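How a Conveyor Belt Works

A conveyor belt is a long loop of strong, bendy material. It wraps around a roller at each end. A motor turns one roller, and the roller pulls the belt along. When the top moves one way, the bottom moves back the other way, so the belt never runs out.

Many belts are green and smooth. Metal rails often run along both sides. Parts with holes in them, like gray blocks, can ride on the belt from one worker to the next.

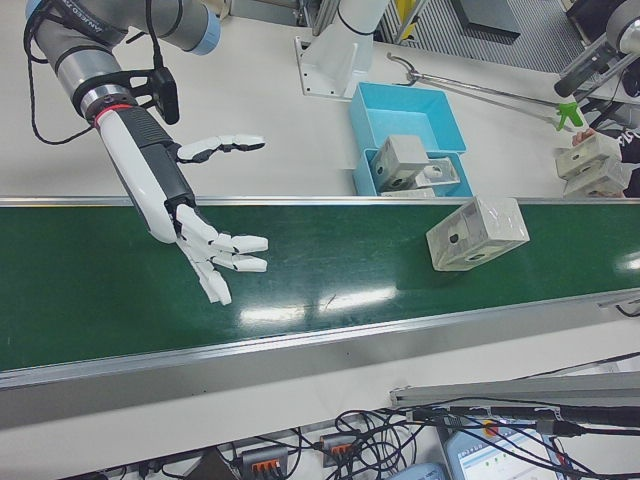
Belts go at different speeds. Heavy parts usually travel slowly so they don't tip over. Bottles and boxes can go faster.

You have probably used a belt yourself. Grocery stores have them at the checkout, and airports use them for bags. Keep your fingers, sleeves and hair away from the rollers when a belt is moving.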